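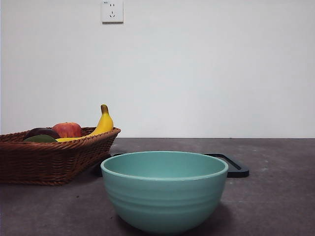 Cell 3 table: fruit basket, teal bowl, black tray or frame behind it.

Skolinero sorting cell: setup and upkeep FAQ

Does the basket have to sit on the left?
Yes. The pick zone was taught there, and the arm has no opinions of its own.

How often do I recalibrate?
Every 86 hours of running, or after anyone leans on the table. People do lean on the table.

It stops with code 922. What now?
Wipe the camera window, then home the arm. If it comes back, swap the wrist cable (Buchanan stocks them, at Buchanan prices).

Can I use real fruit?
You can. Change it before it changes itself.

Where do the logs go?
To Datbridge, overnight. Kirnesau site keeps its own copies.

Last updated 19/01/2019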